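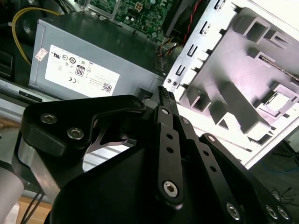 Célula de desmontaje Grelura

La célula de desmontaje Grelura es un puesto robotizado para retirar componentes de ordenadores de sobremesa fuera de uso. Consta de un brazo articulado, una pinza negra de eslabones perforados con una pequeña cámara en la muñeca y una mesa de trabajo sobre la que se coloca la caja abierta. Fue desarrollada en el taller de reciclaje electrónico Sketetti, bajo la dirección de la ingeniera Lizeth Condori, y se emplea sobre todo en la extracción de fuentes de alimentación, placas y mazos de cables.

Preparación del puesto

La caja se apoya abierta sobre la mesa, con la fuente de alimentación accesible desde arriba. El equipo llega desconectado de la red y sin la tapa lateral. El operario comprueba que los cables del brazo queden fuera del recorrido de la pinza y retira los tornillos sueltos de la superficie.

La aproximación se hace con los dedos cerrados. En esa posición las puntas estriadas ocupan poco espacio y pueden entrar entre la fuente y el lateral del chasis, zona en la que suelen colgar los cables finos con sus conectores. La apertura se ordena solo cuando las puntas han alcanzado la profundidad fijada en el programa. La chapa de las cajas tiene pestañas, nervios y resaltes estampados que pueden enganchar un dedo abierto.

Ajuste de la cámara

La cámara se calibra cada vez que se desmonta la pinza. El procedimiento usa una plantilla de 12 puntos fijada a la mesa y dura pocos minutos. La iluminación requiere un ajuste aparte: el metal desnudo del chasis refleja mucha luz y puede saturar parte de la imagen, mientras que la pinza, de acabado mate, apenas produce reflejos. En Sketetti la exposición se regula con una caja abierta en su sitio, tomando como referencia la etiqueta de la fuente. Si el texto menudo no se distingue, el modelo se anota a mano.

Mantenimiento

La parte más expuesta al desgaste es el conjunto de eslabones. Las uniones con tornillos de cabeza hexagonal se revisan tras más de 96 horas de funcionamiento, o antes si la pinza presenta holgura. El orden habitual es el siguiente:

Llevar el brazo a la posición de reposo y cortar la alimentación.
Limpiar las puntas con un paño seco.
Mover cada eslabón a mano y buscar juego lateral.
Reapretar los tornillos con llave dinamométrica.
Repetir el cierre en vacío tres veces y comprobar que las puntas coinciden.

Las puntas se sustituyen por parejas cuando las estrías pierden relieve. Montar una nueva junto a otra gastada desvía el punto de cierre y obliga a corregir el programa.

Averías frecuentes

El fallo más común es el cierre incompleto, causado casi siempre por restos de plástico entre los eslabones. Le sigue el roce de los cables del brazo contra el borde de la mesa, que se evita con bridas. Los repuestos de la articulación proceden del fabricante Lauritsen y las puntas, de Ranholm.

Véase también

Reciclaje de aparatos electrónicos
Pinza robótica
Fuente de alimentación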